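Brorkwood Food Fair: what we ate, what we skipped and where to park

I'd been meaning to get to the Brorkwood Food Fair for years, and this August we finally packed the kids and a cooler into the car and went. It's held on the old fairgrounds just past Harnwood, on the road that runs along the creek, and if you've only ever driven by on the highway you'd have no idea there was a whole town back there (a cute one, too, with a bakery I fully intend to visit again).

We got there at 10:30 in the morning and the main lot was already full, so we were waved over to the school field. It's a five-minute walk and completely flat, so fine with a stroller. Parking is free in both. Tickets were $9 for adults at the gate and kids under six get in for nothing, which meant we only paid for three of us!

First stop was Imhof, the Greek and Mediterranean place from Harnwood, because my husband had been talking about their lamb since he got in the car. They had the grill going right at the front of the tent. The lamb skewers came with warm flatbread, a big spoonful of garlicky yogurt and pickled onions, and I could have eaten that whole plate twice. My oldest had the chicken and pronounced it "better than yours," so thanks for that. The woman serving told me they'd made 267 skewers by closing the day before and had to send somebody home for more onions. The spinach pie was a little dry, if I'm being picky, but I'd still order it if it was raining and I wanted something cozy.

After that we did the indoor hall, mostly to get out of the sun. This is where the coffee people, the cheese people and the kitchenware stalls are, and it's so much calmer than outside. I had an iced latte from Prondard, who roast their own beans two streets from the fairgrounds, and I bought a bag of the dark roast to take home. It's smooth and not at all bitter, and it was $14, so not cheap, but I've been drinking it all week and I'm already rationing it.
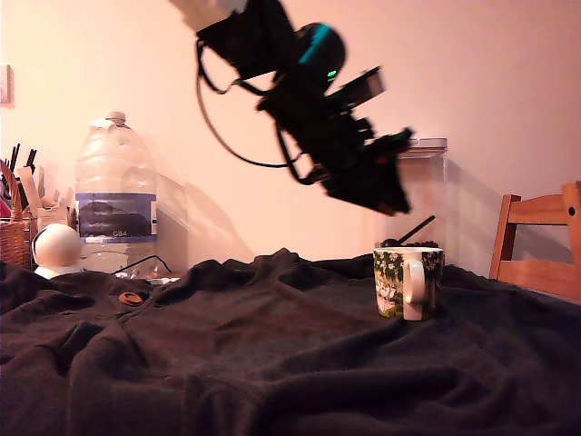 Mug, arm and a pink wall.

Lunch part two (don't judge, we'd walked a lot by then) was from the barbecue row along the back fence. The lines here are no joke. We waited 25 minutes for brisket and it was good, smoky and soft, but I'm not sure it was 25 minutes good with a hungry four-year-old hanging off my arm. Go before noon or wait until after two. The corn stand next door had no line at all and the chili-lime butter was fantastic.

There are cooking demos in the small tent every hour. We caught the end of the one on stuffed peppers, and they hand out samples if you stay to the finish. The fair paper said 4000 people came last year, and judging by the line for the restrooms I believe it.

A few practical bits. Most stalls take cards, but the corn stand and the lemonade cart were cash only. There's shade by the creek side and nearly none anywhere else, so bring hats. Picnic tables go fast; we ended up on a blanket, and the kids liked that better anyway. Dogs on leashes are allowed outside but can't go in the hall.

We left at three with the coffee, two jars of honey and a very sticky back seat. Imhof does a family platter at the restaurant on weeknights, and I've booked us a table for my mother's birthday.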